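Irach Nondirine armchair review: six months of sitting down

By Rochelle Faulkner

I have wanted a proper reading chair for as long as I've had a living room to put one in. For years I made do with the end of the sofa and a cushion folded in half behind my back, which is fine for a magazine and miserable for anything over two hundred pages. So when the Nondirine arrived in March I'll admit I was already on its side. Six months later I still am, with a few grumbles.

It's a low, high-backed armchair with a loose seat cushion, a fixed back and slim open arms in oiled beech. Irach make it in a small works at Cledirthorpe and sell it direct, in nine wool covers. Mine is the mustard. The code on the label underneath is 3143, worth writing down before you put the chair together, as you'll be asked for it if you ever want a spare cover and it is a nuisance to get at afterwards.

Putting it together

It comes in one large box, with the back and seat already joined. You bolt on the two arm frames, push the webbing cover into its groove and drop the cushion on top. The leaflet says 30 minutes and for once I think that's fair, although I spent a good part of mine looking for the hex key (taped inside the lid, not in the bag with the bolts). Leave every bolt a bit loose until they're all in. I tightened the left arm fully, found the right one wouldn't line up and had to go back a step.

At 13 kilos it's light for its size! I can lift it by the arms and carry it across to the window without help, and I do that most weekends in decent weather. My old sofa needed two people and an argument.

How it sits

Lovely. I'll try to be more useful than that.

The seat slopes back more than you'd guess from the website. For the first evening I thought I'd made a mistake, because I'm used to perching, and you can't perch in this. You have to go all the way in and let the back do the work. Once I'd got used to it I found I could read for a whole evening without once shuffling about, and the thing I notice most is my shoulders, which used to end up somewhere near my ears.

The head part is the cleverest bit. It has a slight curve inwards at each side, enough to lean against when you're dozing off but not so much that you feel shut in. I'm five foot five and it meets the back of my head exactly where I'd want it. Arne Wiegand, who is a good bit taller and stayed with us over the summer, found it pushed at the base of his neck instead and went back to the sofa after a day or two. If you're over six foot I would try hard to sit in one before buying.

The arms are narrow. A mug will stand on them if you're careful, and I'm not always careful. I've ended up with a stool beside me for tea and glasses and the book I'm going to read after this one.

The colour

Choosing it took me longer than choosing the chair. Irach will post you fabric samples for nothing, and I had all nine of them pinned along the back of the sofa for a fortnight. The dark green was the sensible choice. The rust was beautiful and would have made the whole room look like a pub. I kept going back to the mustard, mostly in the mornings, and our walls are a plain light grey that I'd been feeling a bit flat about ever since we painted them.

I needn't have worried. It's a warm, slightly brown yellow, nearer to the stuff in the jar than to a lemon, and it has done more for that grey than any of the prints I've hung on it. The grey looks softer and the yellow looks deeper. If you've got pale grey walls and you've been wondering whether to be brave, be brave.
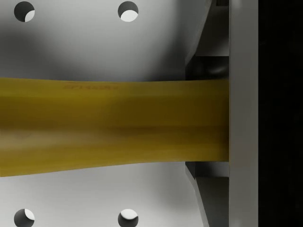
Mustard yellow on light grey.

One warning. Under our old cool white bulb the wool looked faintly green in the evenings, a bit like pea soup. Changing to a warm white one cured it straight away. Look at the samples by lamplight as well as by the window before you settle on one.

Six months of wear

The wool has bobbled slightly on the front edge of the cushion, where the backs of my knees go. A fabric comb sorts it out and it's been getting better over time. Nothing has faded so far, though our window faces north and I couldn't tell you how it would do in strong sun.

I have spilt tea on it twice and soup once. Tea dabbed off with cold water and a tea towel. The soup (tomato, of course) needed the cover off, and the zip runs along the back and halfway down both sides, so it came away easily. Wash it on the wool setting at 30 degrees and put it back on while it's still a touch damp. I let mine dry completely the first time and had a real fight getting the corners in.

The cushion itself has softened and I like it more for that. It does need turning over. I forgot for most of the spring and it developed a dip, which went after a couple of weeks the other way up.

The bolts on the right arm worked loose in the second month and gave a small creak whenever I leaned over. A quarter turn with the hex key stopped it and it hasn't come back. I emailed Irach about it anyway and had a friendly reply from Shona Donnelly the same afternoon, with a set of locking washers in the post soon after. I haven't needed to fit them, but full marks for that.

Things I'd change

The feet. They're small and hard and come with no felt pads at all, on a chair this light that people are bound to drag about. I bought a pack for a couple of pounds and stuck them on myself.

I'd also like a matching footstool. There's one in the older Ruawai range that is almost the right height, but the wood is much darker and the wool is a different weave, and side by side they look like distant cousins who don't get on. My friend Sabine Teuber has the pair and says she's stopped noticing. I would notice.

And the price has gone up since I ordered. I still think it's good value for a chair made this well, with covers you can take off and replace, but it's no longer the bargain it was when I first spotted it, and you do pay extra for delivery upstairs.

Would I buy it again?

Yes, and in the same colour. I've read more this year than in the past three put together and I'm giving the chair most of the credit. It's gone from being the thing I was saving up for to the place I head for at nine o'clock with the lamp on and the door shut, and there's now some competition for it in our house.

Good for: long books, small rooms, anyone who moves furniture about on their own.
Less good for: tall sitters, perchers, people who put hot drinks on chair arms.

Rating: four and a half out of five. Half a point off for the feet.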